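I'm going to make a case for the blanket heap, and I know how that sounds. Every tidying column I've read in the last five years says the same thing - fold it in thirds, stand it on its edge, line it up by color. I tried that. I bought two fabric bins from Soltosness, the kind with the little window for a label, and I kept it up until June.

Then somebody got cold on the couch, pulled out the bottom one, and that was that!

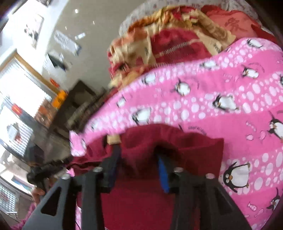 Page last changed: June

Look at all that cloth, though. Dark red with its little beige tag poking up, pink with penguins and polka dots (and fish, and candy, if you get close), and the red, orange and gold one rumpled up above it with a zipper running through it. Fold all that into neat squares and you lose half the penguins. In a heap I can find the one I want from across the room, and so can a kid.

My neighbors over on Stullow swear by vacuum bags, and fine, they've got a smaller closet than I do. But who wants to break a seal every time there's a movie on?

I do have limits. Sheets get folded. Towels get folded, because a towel heap smells by the weekend. Anything with a zipper gets zipped before it goes in the wash, or it chews up whatever is next to it - I lost a good fleece that way and I'm still mad about it. The soft stuff, the stuff we grab every night, can go in a pile and stay there.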